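Print this page | E-mail this page

Household Information Service
Caring for Bed Linen and Other Washable Textiles

Sheets, pillowcases and blankets are washed more often than almost any other textile in the home, and most of the wear they show comes from laundering. The following guidance applies to cotton, polyester and blended fabrics. Items marked "dry clean only" should be taken to a professional cleaner.

Before washing

Read the care label on each article. Separate white and pale printed sheets from dark colors, and keep towels in a load of their own; the lint they shed clings to smooth fabrics and is difficult to remove. Close zippers and button duvet covers so that smaller pieces do not collect inside them. Stains should be treated before the load is started. Protein stains such as blood or milk must be rinsed in cold water, as heat will set them.

Washing

Printed cotton keeps its color best at 40 degrees Celsius or below. A warm setting on most household machines is suitable. Fill the drum loosely. A queen-size sheet set with two pillowcases is a full load for many smaller washers, and a crowded drum leaves detergent in the folds. Measure detergent according to the package; excess product stiffens the fabric and may irritate sensitive skin. Fabric softener is not recommended for towels or for moisture-resistant mattress covers.

Sheets in regular use should be changed every 7 days. Blankets may be washed monthly, or at the change of season if a top sheet is used.

Drying

Shake each piece before placing it in the dryer. Select low or medium heat and remove the load while the hems are still very slightly damp. When drying outdoors, hang sheets by the hem, with the printed side turned away from direct sun.

Ironing and folding

Ironing is optional for blends. Cotton may be pressed at 175 degrees Celsius, on the reverse side where there is a print. Allow pressed items to cool for 5 minutes before stacking, or creases will form along the folds.

A bed is the most convenient surface for sorting a finished load. Spread a clean sheet over the mattress, place the items on it, and group them by room before any folding begins. Fold large pieces first and set them at the bottom of the stack. 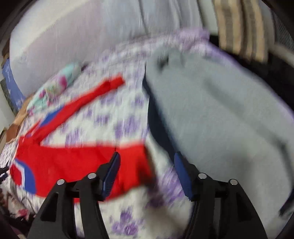

Storage

Store linen in a cool, dry closet with space for air to circulate. Do not use sealed plastic bags for cotton. Line unfinished wooden shelves with acid-free paper, and place newly washed sets at the bottom of the pile so that all sets are used in turn. Refold stored blankets every September along different lines to prevent permanent creases.

Worn sheets may be cut into cleaning cloths. Many animal shelters also accept them, and should be contacted before delivery.

Print this page | E-mail this page

Related items
Removing Candle Wax from Tablecloths
Cleaning the Lint Filter and Dryer Vent
How to Wash Feather Pillows
Choosing a Mattress Cover
Reading Care Label Symbols

This site uses cookies to remember your preferences and to measure visits. By continuing to use the site, you accept our cookie policy.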